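Faceted Planters, Part 4: Wall Thickness, Drainage and the Hanging Tab

Posted 04/10/2018
Filed under: containers, small plants, workshop notes

The previous part ended with the mold drying on the shelf and a list of things I wanted to change. Most of that list is now done. What follows is where the small faceted vessel stands, with the numbers I have and the ones I still lack.

For anyone arriving without the earlier parts: I am trying to settle on one small container for a single succulent or air plant, something that can hang from a hook or sit in a ring stand. I started with round pots, lost interest, and moved to flat-sided ones. The working name for the shape is Doltwood, after the street where I bought the first one I measured. The names of the other two candidates, Grikgate and Skalirura, are just as arbitrary. I label things so that I can find them in the notebook.

Geometry

Doltwood is a hexagonal cup. The sides are flat and they taper toward a point at the bottom. Grikgate has the same rim but ends in a flat base. Skalirura is the tall one, and I have more or less given up on it. It tips when the plant leans, and the narrow lower half holds very little root.

The taper is the whole argument for and against Doltwood. A tapered interior lets the root ball slide out in one piece when you repot. It also means that the lower part of the vessel contributes almost nothing to the volume. If you halve the depth of a shape that narrows to a point, you are left with an eighth of the capacity, so a fill line marked halfway up is misleading. I marked one there anyway in July and overpotted everything for a month.

Capacity to the rim on the large version is 475 ml. That is more than a single small rosette needs. I kept the large version for the trailing plants and made the small one by scaling everything except the wall.

Wall thickness

The wall on the small version is 5 mm. I tried 2 mm first. The thin wall looks better, particularly at the rim, where the facets meet in a crisp line. It also chips there. Two of the thin ones lost a corner while I was sanding, and another cracked along a facet when I pushed the cord through too hard.

At 5 mm the corners survive ordinary handling. The interior is noticeably smaller, and the inside edges come out softer than the outside ones. I can live with both.

Color

Pigment went in at the mixing stage. Painting afterward would have been easier to correct, but paint scratches at the corners, and on a faceted object the corners are most of what you see. I settled on a pale teal. Flat planes in a light color show a different shade on every face depending on the angle of the light, and the inside does this as much as the outside. A dark color hides it. I made one in dark gray and the facets practically vanished unless a lamp was right beside it.

The tab and hole

The raised tab near the rim carries a small round hole for the hanging cord. Three points on this:

The hole should be deburred on both sides. A cord under load will fray on a sharp edge even with a light plant.

Place the tab on the middle of a facet if you can. On a corner it interrupts the rim line and is harder to sand around.

A single tab means that the vessel hangs at a tilt. With a trailing plant the tilt looks intentional. With an upright one it looks like a mistake, and a ring stand is the better choice.

I considered a second tab opposite the first. It would hang level, but it adds a step to the mold and makes the opening narrower to work through. It stays on the list.

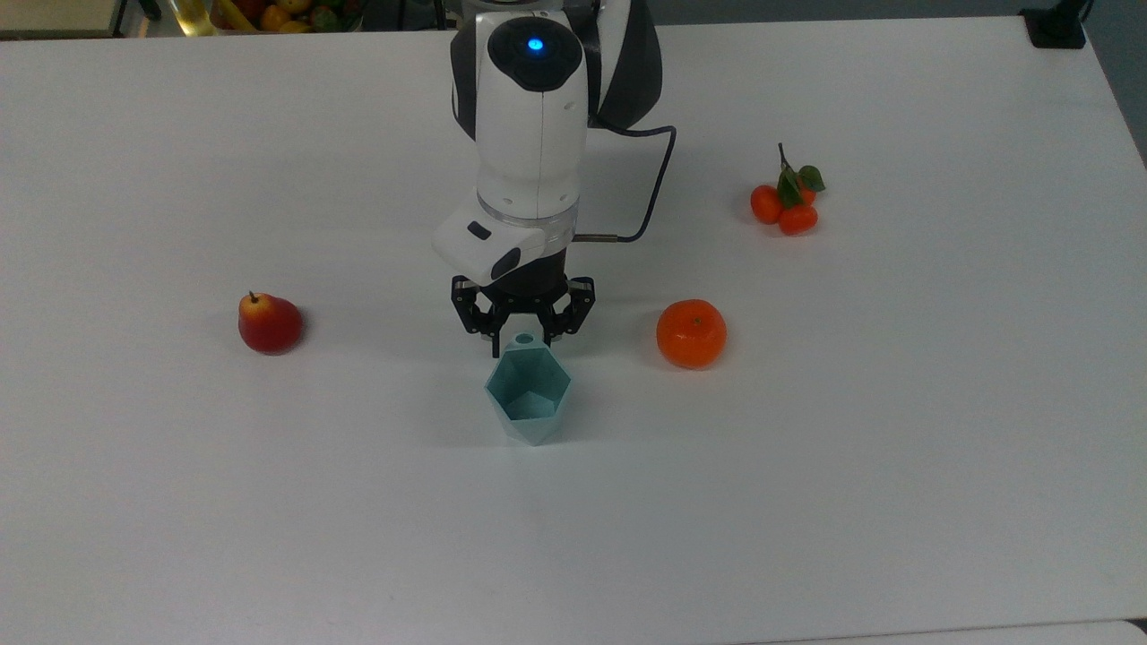 The pale teal version on the white table, tab and hole near the rim.

Drainage

No hole at the bottom for now. The point is the thickest part of the vessel and the worst place to drill. I have been using a layer of coarse grit in the lower portion and watering by weight. The procedure is dull: weigh the planted vessel dry, add water, weigh it again, and write both numbers down. For the small one I add 46 g of water and then leave it alone until it is back to its dry weight. In my kitchen window that takes long enough that I have never had rot, though I have had some shriveled lower leaves.

If you prefer to drill, do it before sealing and go slowly from the inside. Support the outside of the point in a tray of damp sand.

Soil

I use a bagged cactus mix cut with an equal volume of grit. The bag on the shelf at the moment is labeled Mughal and is coarser than the last one I bought. Sift out the larger pieces of bark for the small vessel. They wedge in the taper and leave air gaps that you only find when the plant comes loose in your hand.

Open items

Sealer on the inside face. One coat has darkened the color slightly and two coats more so. I am waiting to see whether it evens out.

Ring stand diameter. The current ring catches the vessel too low and it wobbles. The next size up should meet the facets closer to the rim.

Cord. Cotton looks right and stretches when it gets damp. Waxed linen is on order.

Grikgate gets the same write-up once the second casting has cured.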